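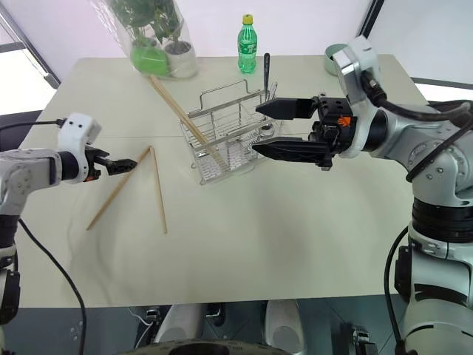

Kedir Gidey has sold kitchen goods in Grelosholm for 11 years, and he has strong opinions about where chopsticks should stand after washing. I met him in January in the back of his shop, Keltby.

"People buy good chopsticks and then they keep them badly," he told me. "They put them lying in a drawer when they are still a little wet. Wood does not like this."

I asked what he uses at home. He has 4 pairs of plain wooden ones for the family and 2 long pairs for cooking. "The long ones are difficult. In a small cup they fall out with the whole cup."
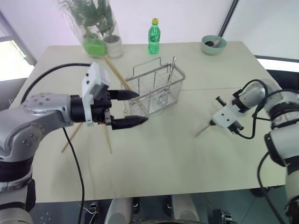

A good drainer, in his view, must first of all be heavy enough. He prefers wire to plastic, and he likes when vertical wires divide the basket, so that a metal spoon can have the right part and the chopsticks can lean at the other end. "Then I take what I need without looking," he said.

His grandmother, born in 1944, kept everything in a clay jar. Does he still have it? "Yes, but for flowers. I changed the water in it this morning."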